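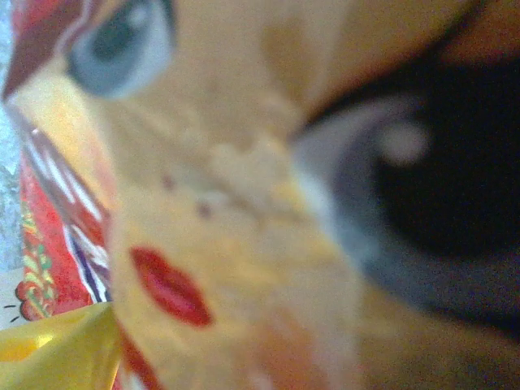

Washing a well-loved doll by hand is one of my favourite rainy afternoon jobs, and it's so much easier than people fear! Before you run any water, get up really close to the face. A big dark eye with a white glint and a thick black lash line has a lot of edges where colour could lift, so dab each one with a damp cotton bud first. If any colour comes off, keep the face dry and clean only the body.

What you need: a bowl, mild liquid soap, a soft toothbrush and 2 old towels.

Step 1. Mix the suds
Stir a small squeeze of soap into 500 ml of cool water and whisk it up. You want the foam (lots of it!) and hardly any of the water.

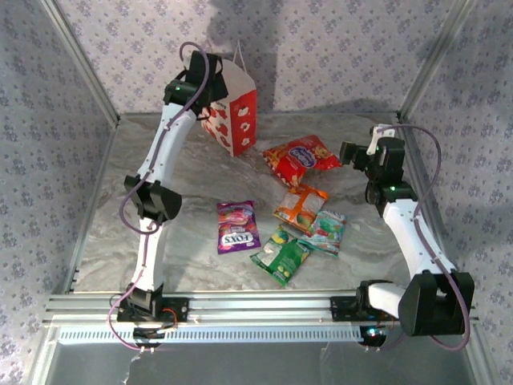 Paper gift bag on the marbled floor.

Step 2. Brush gently
Scoop up foam with the toothbrush and work in small circles, starting at the feet. Consolacion Soriano taught me this at the Maltville toy mending club and I've never gone back to dunking.
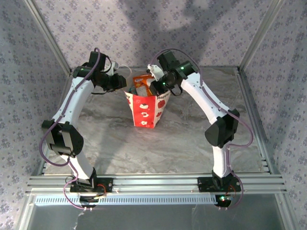 Step 3. Rinse and blot
Wipe off the foam with a clean damp cloth, then roll the doll in a towel and press. Change towels and press again.

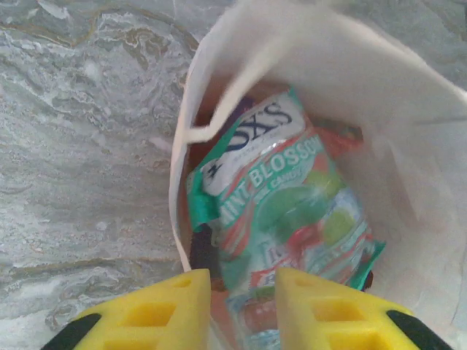 Step 4. Dry slowly
Lay her flat near an open window for at least 12 hours, turning now and then. Keep her off the radiator. Hair comes last, with a wide comb, from the ends up.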